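Speaker notes: Cables, desks and floors
Nobuhle Lekota
Brileck shared workspaces evening, 20 March 2024

Slide 1. Hello and thanks
Say hello, thank Pîrvu for the room and the biscuits. Ask who has tripped over a lead this week. (Hands will go up, they always do!) Put mine up too.

Slide 2. Why I love this subject
I really do. Give me a room full of desks and extension leads and I'm happy for an afternoon. Tell the Gramia story: 14 desks, every charger plugged in wherever there was a gap, and a kettle on the same strip as the printer. Pause for groans.

Slide 3. Start with the sockets
Walk the walls first and mark every socket on a sketch. Then draw the desks in. Most people do it the other way round and end up with a lead crossing the middle of the floor for years.
- never plug one strip into another
- check the rating printed on the strip
- uncoil a reel fully before you load it

Slide 4. Getting leads off the floor
My favourite bit. Trays under the long desks, hook-and-loop ties on the legs, one drop per desk. Pass round the tray from Oser so they can feel how light it is. A table standing out in the open is harder, so bring one lead to it by the shortest route where people don't walk, and put a proper floor cover over it.

Slide 5. Labels
Both ends! Every time! Show the roll of tape. At Gramia we labelled 40 leads in one go and found two that went nowhere at all. Still makes me smile.

Slide 6. Keep something nice
A vase of flowers on the table, a decent chair, a clear shelf. People look after a room they like being in. Don't rush this one, last time I skipped it and had four people ask me for it afterwards.

Slide 7. Questions
Leave this one up while they talk. Have the first question ready in case it's quiet.

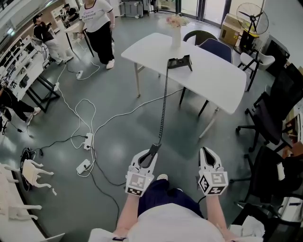
What should I sort out first if I only have an hour?

Clear the walkways. Move any strip or lead that people have to step over, unplug whatever isn't being used, and leave the labelling for another day.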